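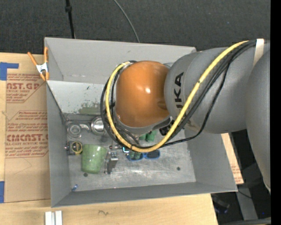 FALLMONT – The members of the Flisgate shared workshop have started the second stage of their sorting project, a used industrial arm that should learn to take mixed objects out of a bin and put each one in the right place. The work began in March and the workshop published its first report on May 22, 2018.

The project has the name Suvarier. The arm is a KUKA, bought second-hand from a company that was closing one of its lines. The group paid 2000 dollars for the arm and its controller together, and another 900 for transport and for the steel plate under the base. Most of the money came from the monthly fees of the members, and the rest from a sale of old machines last winter.

In the first stage the arm worked only with wooden blocks of the same size. According to the report, it made 739 attempts with the blocks before the group decided to go further. The results were good enough, but the members felt that blocks do not say much about a real workshop, where things have different shapes and a shiny surface can confuse the software.

For the second stage they use a gray bin with sloping walls and a metallic floor. The objects are things that one can find in many homes and garages: a tape measure, a light-green cup, a stainless-steel cup or bowl, a pair of sunglasses with a blue frame, a clamp-like tool and several smaller metal parts. The bin stands on a wooden table below the arm, and a spring clamp with orange handles is fixed on its side.

The most difficult objects are the reflective ones. The report explains that the software looks for edges, and in polished metal it finds edges of other things. The floor of the bin is also reflective and has many scratches, so the problem appears twice. The group tried a matte spray on a test piece and did not like the result. Now they work on the lighting, and they want to compare two positions of the lamps during the next weeks.

Cables are the other subject that takes a large part of the report. A yellow hose and a bundle of black cables run along the arm and pass in loops under the orange wrist. When the wrist turns far to one side, the loops can come too near to the objects. The members already changed the length once, and the controller now limits the rotation of the last joint. A proper cable guide is planned, but it must be made by hand because the ready ones did not fit this model.

Safety rules were written before the arm was switched on for the first time. It moves at reduced speed, two members must be present, and one of them stays at the stop button. Sheets of acrylic will be used for a protective screen on the side of the room where visitors come in. Until the screen is finished, the arm does not run on open evenings.

The software is based on a small open package called Đồng, which one part of the group already knew from a drawing machine. It was not made for arms of this size, so many functions had to be written again. The code will be shared on the page of the workshop when the comments are translated – at the moment they are in three languages.

The aim for the second stage is a success rate of 80 percent with mixed objects. If the group reaches it, the next step will be a box of screws, nuts and washers, which the workshop has in great quantity and in no order.

Flisgate is open to new members all year. Persons who have experience with lighting, or with making parts from sheet metal, are especially welcome on the project and can write to the workshop through the contact form.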